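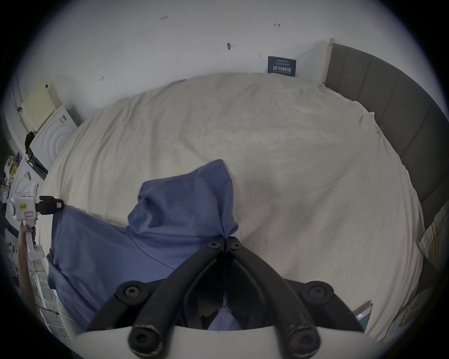 Frame rate for a 16mm documentary transfer
Posted in Film Restoration and Archives

I have a 20 minute observational documentary shot on 16mm, with a separate magnetic track. The lab file from Sternside plays at 25 fps. The leader says 24. By the last reel the voices are ahead of the lips. Do I fix the picture or the sound?

Holmgren
Fix the picture first. Reinterpret the file as 24 fps without resampling, so each film frame stays one video frame. Then lay the track from the sync mark on each reel. Don't stretch the audio until you have checked what speed it was captured at. If a reel still drifts at a constant rate, the recorder was probably off speed and a small correction is fine. If it jumps, look for missing frames at a splice. I had one reel that should have run 2839 frames and was 2 short.

Prustau
just export at 24, worked for me

Clovomano
Exporting is a different operation. Most editors will drop or blend frames to get from 25 to 24 and leave the running time as it was. Change the clip's interpretation setting before it goes on the timeline.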